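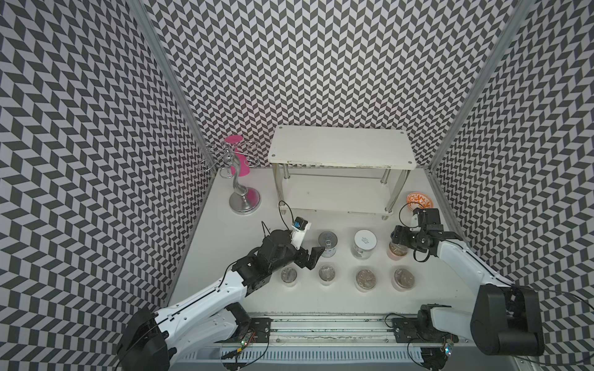 Planning and Local Plan: portal problems

Ticket 113: Comment on the Hurnley site not showing on the public list
Status: open, waiting for reply from Pukholm planning support
Opened: 14/03/2022

I write as a resident of Hurnley. In February I sent a comment on the proposed 36 homes behind Cudach Lane. The portal gave me a green message "received", but my comment is not on the public list. I would like to know if the planning officer can read it.

What I tried already:
Logged out and in again. No change.
Used a different browser. The same list comes, and it stops at comment 31.
Searched by my postcode. The result page is blank, with only the menu on the left side.
Sent the comment a second time. Now I get "error 400 — duplicate entry", so I think the first one is stored somewhere.

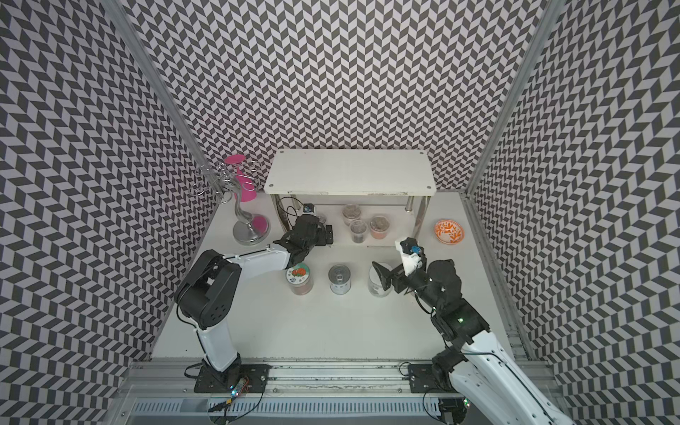 2 min read

Reply from support:
Thank you for the clear report. The error means that a comment from your account exists for this application. Please tell us which reference you used. The Hurnley land has two, one for the outline application and one for the access road from Phromma Road.

Update from resident:
I used the reference from the yellow notice on the gate. I have now compared it with the letter we got at home, and they are not the same. The notice has the number of the access road. I looked at the list for the access road and my comment is there, with the correct text, but it speaks about the houses and the drainage and has nothing about the road.

Can you move it to the outline application? I don't want to withdraw it and write again, as the date of sending would then be after the closing date.

Reply from support:
We can't move it ourselves, the case team must do this. We have passed it to them and asked that the original date is kept. The question about the notice on the gate is passed also.

Update from resident:
Thank you. I checked again this morning and it is still under the access road. Please leave the ticket open until it is moved.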